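What a Billing Advocate Makes of the New Insurance Promises

April 2026
By our health costs reporter

Bouchra Ghoneim has read the Firno brochure twice and she still can't find the number she is looking for.

"It says members save. It says it on three pages," she said, flipping it over on her kitchen table. "Save compared to what? I would like somebody to tell me."

Ghoneim spent most of her working life in hospital billing offices before she switched sides. She now helps patients argue with their insurers, and since September she has taken on 163 cases, most of them from people who bought plans through small employers. Firno, a regional insurer, is asking for permission to sell a cheaper plan to those same employers. The company says the plan will bring coverage to workers who have none.

I asked her if that wasn't a good thing.

"Sure, if it covers them," she said. "A card in your wallet isn't coverage. I had a man with a Firno card and a $4000 deductible who makes his living hanging drywall. He didn't see a doctor for his chest pains. Was he insured? On paper he was."

The new plan would lower premiums by $40 a month. Ghoneim doesn't dispute the figure. What bothers her is the list of things that move out of the basic benefit to pay for it, among them physical therapy after the sixth visit and most brand-name inhalers.

"They'll tell you it's about choice. I've sat with a lot of people choosing, and they choose the low premium every time, and I would too in their shoes. Then in the spring they call me."

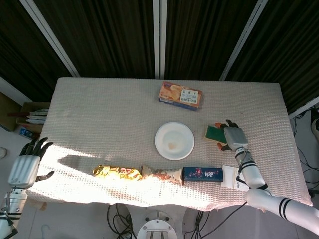

A plate, a sponge and snacks on a cloth-covered table.

She is no kinder to the plan's opponents. The Ezzat Clinic, which treats many uninsured patients, has called for the state to reject the proposal outright. Ghoneim thinks the clinic's own billing could stand some daylight.

"I asked them for a price list. I got a very nice letter back about their values," she said. "I asked again and got the same letter."

Then there is Brurnix, the software Firno uses to sort claims. The insurer says it speeds up approvals. Ghoneim keeps a folder of denials that came back within minutes of being filed, and she doubts a person looked at any of them. She admits she can't prove it.

"Maybe there's a nurse somewhere who reads very fast. I'd love to meet her."

How often do her appeals succeed? She wouldn't give me a rate. The people who come to her are the stubborn ones, she said, and any percentage she quoted would make the system look better than it is. She did say that the longest fight ran 206 days and was over a knee brace.

"The brace cost less than the postage and phone calls, I'm pretty sure. They paid in the end. He'd bought his own by then."

State regulators will take written comments before they decide. Ghoneim plans to send hers, though she has sent comments before and never noticed a comma change as a result. I asked what would make her support the plan.

"Put the exclusions on the first page, same size print as the premium," she said. "Let people see both. If they still want it, fine, I'll shut up." She thought about it. "I'll probably still get the calls."

Firno did not answer questions about the exclusions. A spokesperson sent a copy of the brochure.

Get our health coverage stories in your inbox every week. Enter your email to sign up. You can unsubscribe at any time.

Comments (3)

drywall_dan
Same deductible here. I pay every month and I've used it once, for stitches, and still got the whole bill.

PatientInOhio
She's hard on the clinic. They saw my sister when no one else would. But yes, try getting a price out of them over the phone.

M. R.
Would have liked to hear from an employer. My shop can't afford the regular plan so it's this one or nothing. What does she suggest we do?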